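Picking Up After Ourselves, 2346 Times
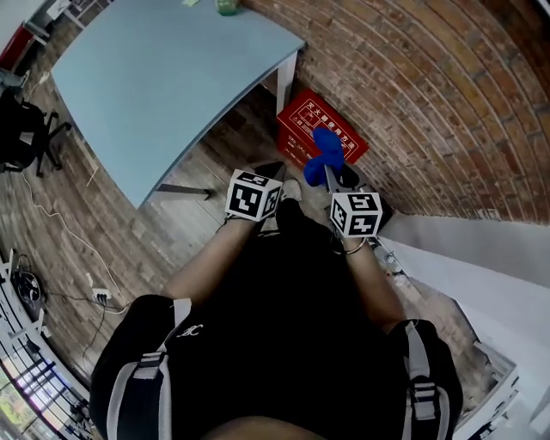 So how do you teach a robot to do a chore without having a robot in the room? You strap the robot's "hands" onto a person, record everything those hands do, and train on the recordings later.

I'd read the Pamitz paper twice before I visited the lab at Bistov, and I still pictured something sleeker. What I got was a backpack harness that took me longer to adjust than I'd like to admit (the chest buckle and I did not get along) and a gripper for each hand, with a cube of black-and-white markers on top. The markers are how the software works out where each hand is and which way it's tilted. Lose sight of a cube for too long and that take goes in the bin.

My job was cloth. You'd think cloth would be the easy one! It crumples differently every single time, though, and a gripper doesn't feel it slipping the way fingers do. I spent my first ten minutes pinching air. By lunchtime I could grab a wad of fabric off the floor and put it where it belonged, as long as I didn't rush and kept my elbows in.

The October result is what got me on the train in the first place. The team gathered 2346 takes in 4 different rooms, mostly ordinary cluttered ones with cables and chairs in the way, then trained a policy they call Kisia. They tested it on a two-armed robot in a room it had never seen, 149 tries in all. It did well with towels and shirts, and pretty badly with anything thin and shiny.

The part I keep chewing on is a smaller comparison near the back of the paper. A version trained on roughly 700 takes from all the rooms beat one trained on the same number from a single tidy room, and by a wide margin. More mess, better robot - I felt a little better about my kitchen.

There's a catch, of course. A person leans, twists and squats without thinking, and a robot bolted to a cart can't always follow. The group at Brunton is working on a filter that throws out moves the arms could never make. I asked how many of my takes would survive it. They're still checking.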